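List: inalia-sim-users
Subject: Re: Pot task: contact spike on the holding arm, then protective stop
Date: Aug 17, 2025

Hello Maite, hello all,

Maite Herrero wrote:

> We are running the pot and lid task on the two-arm table model in Inalia. The
> left arm is meant to hold the pot while the right arm puts the food piece in,
> and then the lid goes on. On the Arrieta branch the episode ends early in
> most runs. The log gives a protective stop on the left arm with a contact
> force above the limit, but the replay shows no collision that I can find.
> The December build with the same seeds runs clean.
>
> I have already tried a lower gripper speed and a softer table. Neither made
> any difference. Is this a known fault, or is my scene file wrong?

Your scene file is fine apart from one line, which I come to below. I pulled the Arrieta branch on Friday and got the same stop with our own copy of the task. Ours has the teal pot with two loop handles, the matching lid with the white knob, and a small yellow block for the food. The starting layout is the stock one as far as I know, with pot and lid lying apart near the middle of the table. With the right gripper down at the table and the yellow block at its fingers, and the left gripper still empty and clear of the pot, all the contact channels look sensible. 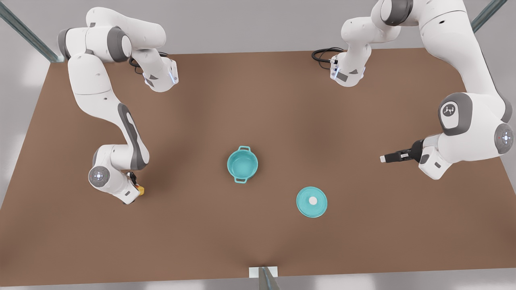

1. Where the force comes from

The stop is raised by the left gripper pads against the pot rim. The table has no part in it, so softening it would not help. In the Arrieta branch the pot's collision shape is rebuilt from the visual mesh at load time. The wall is thin, and the rebuild leaves the inner and outer skins closer together than the contact margin. When a finger closes on the rim the solver finds two surfaces to push against, one on each side of the wall, and for a few steps it answers both. The sum of the two is what trips the limit.

I logged the left arm at 2000 Hz. The peak was 263 N, in one sample, with ordinary grip force before and after it. At the replay rate a single sample like that is dropped, and I think that is why you could not find it.

2. Why the December build was clean

The December build loads the collision shape from the file and does not rebuild it. Clumik added the rebuild to save people from drawing collision shapes by hand. For solid parts it works well. For anything hollow with a thin wall I would not trust it at present.

There is a second effect which matters more to me than the stop. If you raise the force limit to get past it, the run continues but the pot is no longer held the way the controller believes. The pot pose in the state log and the pose in the wrist view should be compared in every such run. In the view below the pot is tipped over towards the right with the orange-yellow piece inside it, the lid lies flat further up the table, and the near gripper is open and touching nothing. A check that only asks whether the piece is within the pot volume will pass that state.

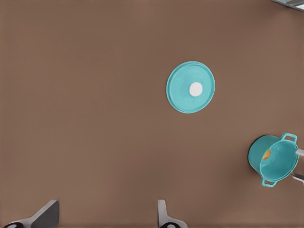

Is it safe to raise the contact limit and carry on?

Leave it at the default. The same parameter file is read by the hardware driver, so a raised limit set for a simulation run will go to the real arms the next time someone loads it.

That last point is not theoretical – we found a raised value in our own shared folder while looking into this, left over from an older test. It had not reached the cell, but there was no check that would have stopped it. We now keep the simulation limits in a separate file and the driver refuses to start if it is handed that one.

3. What to change

In the pot entry, set the collision source back to "file". This is the one line I mentioned. Leave the lid alone. It is a flat disc and the rebuild handles it.

If you have no collision file for your pot, build the wall from convex pieces, with a separate piece for each handle. Do not use one convex hull for the whole pot, as that closes the mouth and the food piece will rest on top of nothing visible.

Add the pot's tilt to the success check.

With the first change in place I ran 960 episodes without a protective stop on either arm. I have not tested it with the Cotance gripper pads, which are thicker, and would be glad of a log from anyone who has them.

One thing I can't explain yet: with the rebuild left on, the spike is less frequent when the finger comes in close to a handle. It may only be that the mesh is denser there. If you still have your failed runs, Maite, could you send the grasp positions? The raw force channel would be useful too, at the full rate if you kept it.

The fault is reported to Clumik with a cut-down scene containing only the table, one gripper and the pot. I will post the patch number here when there is one.

Regards,
Arms and tooling desk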